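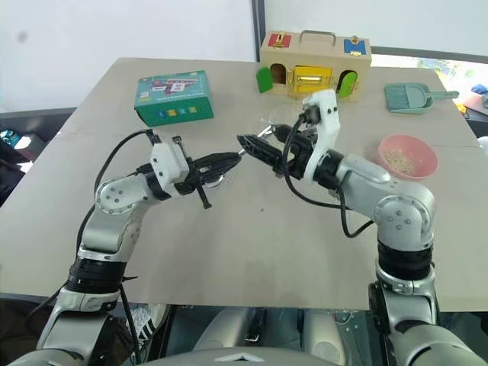 The large table at Stelby, with the latch house, the small dustpan and the pink bowl.

Search the archive Search all lists Go

[stelby-playrooms] Re: Latch house: is it worth the shelf space? And what to pour

August 30, 2024

Dear all,

I am sorry for the slow answer. I wanted to write properly and my English needs time for that. I quote the earlier message first and then I answer the points in the order they came.

> Hello list,
>
> We are a small playroom in Clendau, open mornings, mostly children
> between 2 and 5. We have a little money to spend before December and
> I would like some advice from people who use these things every week.
>
> 1. Is a wooden latch house worth it? We have had one offered to us
> second-hand, the sort with different doors and a handle on top. Our
> shelf is narrow and I am afraid it will sit there like the marble
> run does.
>
> 2. We want to start pouring and scooping. I have tried sand indoors
> and never again. Do you use rice, lentils, something else? In what?
>
> 3. How do you get them to help with the sweeping? Our broom is adult
> size and it ends as a sword.
>
> 4. How many things do you put out on one table? My colleague says one
> only. I say this is too strict.
>
> Thank you in advance for any experience, good or bad.

1. The latch house

Yes, take it, if all the doors still close. We have had ours for several years and it is used more than the puzzles. It has a metal carrying handle on the roof, and this handle was the reason we bought it, because our things must travel between the cupboard and the table every day. On the front there is a red latch panel and a blue one at the top, a yellow door in the middle with a metal latch, and a green door on each side. The children call it by the doors. "I want the yellow" means I want to do the yellow now and you must wait.

Some advice for buying second-hand. Open and close each latch yourself, ten times, slowly. If a screw turns when you turn the latch, it must be tightened before any child touches it. Look also at the edges of the doors on the hinge side. On ours the paint is still good, but on the one that our sister group in Smadi bought, there were small splinters there and they needed an afternoon with sandpaper.

I would not explain the latches. I know that some of you do a demonstration with each one. I did this also in my first year, and the children looked at my face and not at my hands. Now I open one door, leave it open, and go to sit somewhere else. A child will nearly always come to close it. After that they find the next one.

What goes inside? We put one small thing behind one door, for example a button as large as a coin for the older ones, or a wooden animal for the younger ones. Please not five things behind five doors. We tried and they only emptied the house, and then it was finished in one minute and there were tears about the animal.

About the narrow shelf: measure with the handle up. I forgot this.

2. What to pour

We also stopped with sand. For dry pouring we use small grains in a plain bowl, and only a layer at the bottom, never a full bowl. A layer is enough for scooping with a spoon and it is also the most you will have to sweep. I prefer a bowl in a strong colour, like our pink one, because the grain is pale and on our table, which is also pale, it is not so easy to see where the bowl ends if the bowl is white or cream. For a child of two this makes a difference.

Lentils are good too. Rice is fine but it hides in the seam of the table. Dried beans we have only for the over-threes and with one adult sitting there the whole time – small objects and noses, you all know. In fact for every kind of grain an adult should sit at the table. I don't want to sound severe, but I have seen on this list the suggestion that it is a "quiet corner" activity, and I don't agree.

Keep the grain in a jar with a real lid. When it looks dusty, it goes to the compost and you start again. Somebody will ask about allergies, so check the form of each child before you choose the grain, also for things they only touch.

3. The sweeping

This is my favourite part of the subject. Put away the broom. Buy a small dustpan with its own brush, the kind where the brush sits inside the pan. Ours is sage green and it stays on the table, next to the bowl, from the beginning of the activity. It does not come out after the accident. I think this is the whole secret, if there is one. When the brush arrives only after the spill, the child understands that something has gone wrong and that the brush is a kind of punishment. When it is there from the start, it belongs to the activity like the spoon.

Many of them will then spill on purpose in order to sweep. Let them, with a small amount. At this age sweeping towards the pan is difficult: one hand must stay still and the other one must move. Some hold the pan in the air and brush the table underneath it. I put my finger on the edge of the pan so it stays down, and after some weeks I can take the finger away.

I bought our set in the Plasetti shop by the bus station, in the household part and not with the toys. The toy sets I have tried have a brush with hair so soft that it moves nothing.

4. How many things on one table

I am between you and your colleague. On a small table, one thing. Our table is large, so we have the latch house at the back in the middle, the bowl with the dustpan behind it on the right side, and on the left we keep one box game. Lately it is the teal-green one with the colourful top and the little squares along the front. The box stays closed until somebody asks for it. The front in the middle we leave for elbows and for whatever the children bring.

What I would avoid is to put the bowl beside the house. We did it like this at first and we found grain behind the green doors for a long time.

One more small point, which was not in your list. We pack away in the same order each day: bowl first, then sweep the table, then the house by its handle, then the box. If the house goes first, somebody carries it over the grain on the floor and walks it through the whole room.

If you are near Stelby on a weekday morning you can come and try our house before you decide about the one you were offered. I would also be interested to hear from anybody who has found a good spoon for the youngest ones, with a short handle and a deep bowl. Ours are too flat and I have not found better.

With kind regards,
the morning playroom, Stelby

30 replies in this thread
77 shares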